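I finally moved all our music off the old phone and onto a proper speaker setup in the kitchen, and it only took me most of November! I'd been putting it off for so long that the phone's battery had swollen a little and the back didn't sit flat anymore (please don't do what I did, get those things recycled).

The speaker is the small Ronstead, the one with the cloth front, and I bought it secondhand from a shop in Takness that had it marked down because the box was missing. Setting it up was easy enough once I found the right app. There are 2 of them with almost the same name, and I spent a whole evening in the wrong one, typing in our wifi password over and over and getting crosser each time.

The bit I really wanted was to say the name of a playlist out loud and have it start. My big cooking playlist has 300 songs on it and I've been adding to it since before we moved to Flirnbridge, so you can imagine I wasn't keen to build it again from scratch.
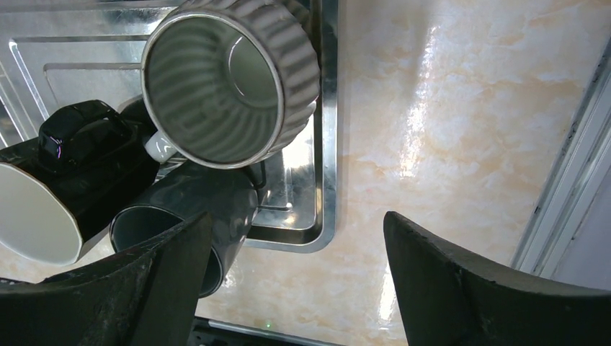
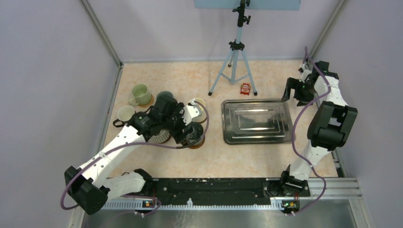 So, the playlist. The transfer tool brought over all but 12 songs, and those were mostly live versions that the new service doesn't carry, plus one odd little folk tune I must have bought years ago and had completely forgotten about. I found replacements for a few of them and let the rest go, a bit sadly.

Then came the naming problem. I'd called the list "Supper, mostly" and the speaker could not make sense of that at all. It kept playing me a talk show! I renamed it "kitchen songs" and now it gets it right nearly every time, even with the extractor fan going, though it does still struggle if I mumble from over by the back door.

One more thing if you're setting up the same model: turn off the voice replies in the sound menu. Mine was announcing every single song title before it played, and at 7 in the morning that gets old very quickly. I've also set the top volume to 40, and that's plenty for a room our size.

Next I'd like to get the upstairs radio talking to it. The McIver is older and I'm not sure it can, but I've found the manual and I'm going to have a go this weekend.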